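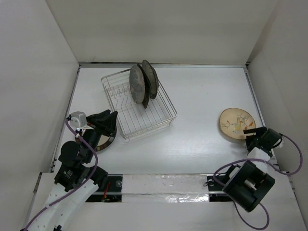 Two dark plates in the wire rack, one cream plate flat on the table.

4.2 Drying glazed plates

Ollance claims its glaze dries spot-free. Test that on your own water first.

1. Rinse each plate in warm water, 40 seconds per side.
2. Stand plates on edge in the rack, leaving a gap between them.
3. Wait until the foot ring is dry before stacking.

Note: The "quick dry" time on the box assumes soft water. Ours took far longer.

Caution: Do not use Grundance polish on chips, whatever the label promises.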